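Ticket 2507
Subject: Open day demo cell, left arm stops partway through the vehicle sort
Opened by: Carla Srour
Site: Celberg, demo hall
Priority: High (public visit Sunday)
Status: Monitoring

Problem as reported

During the rehearsal for the open day, the left arm halted with a following error on the wrist joint. The right arm kept running until the cell controller timed out waiting for its partner. The demo task is the Mutano sort: both arms pick toy vehicles off the floor of the cell and place them on the lower shelf. Fault clears on reset and comes back within a few cycles. Visitors will be standing at the rail, so a reset in the middle of a run is not acceptable.

Environment

Controller software: Enar, release branch, no local patches.
Task script: Mutano sort, visitor version (reduced speed, pause between picks).
Last change: wall panels refitted in March. No changes to the arms logged after that.

Step 1. Reproduce

Ran the visitor script from a cold start. Fault on cycle 4. Ran it again with the right arm parked and got the same fault, same joint. Coordination between the arms ruled out.

Step 2. Check payload and grip force

Grip force setting matches the script. Swapped the order of the picks so the trucks came first. Fault still occurs, so it does not follow a particular toy.

Step 3. Check the cable run on the left arm

Jogged the left arm by hand controls through the full approach to the shelf and watched the wrist current. Current climbs at the end of the wrist rotation and drops when the joint is backed off. The same move on the right arm stays flat. Suspected drag from the gripper cable. Toys were left on the floor of the cell, with both arms over the work area and the black cable looping above the left gripper.
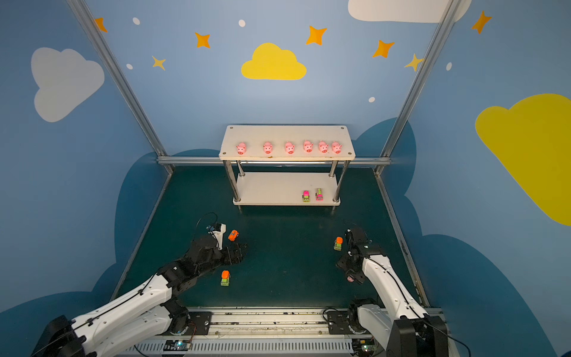 Step 4. Reroute and retest

Powered down. Released the cable tie nearest the wrist, gave the loop more slack and retied it one link back. Powered up, homed both arms, repeated the jog from step 3. Wrist current on the left arm now matches the right to within normal variation.

Ran the visitor script for almost 8 hours with the following error threshold at its default. No faults.

Step 5. Camera check

Moving the tie can shift the gripper camera, so the calibration was rerun on the left arm. Offset was inside tolerance. No new values written.

Notes for the open day

Start the script from the home position only. If the left arm faults during a visit, stop both arms from the panel and do not clear the error. Save the Enar log first, then call Carla.

Vishwakarma has been asked for a longer gripper cable. Part not confirmed. Ticket stays open until it is fitted.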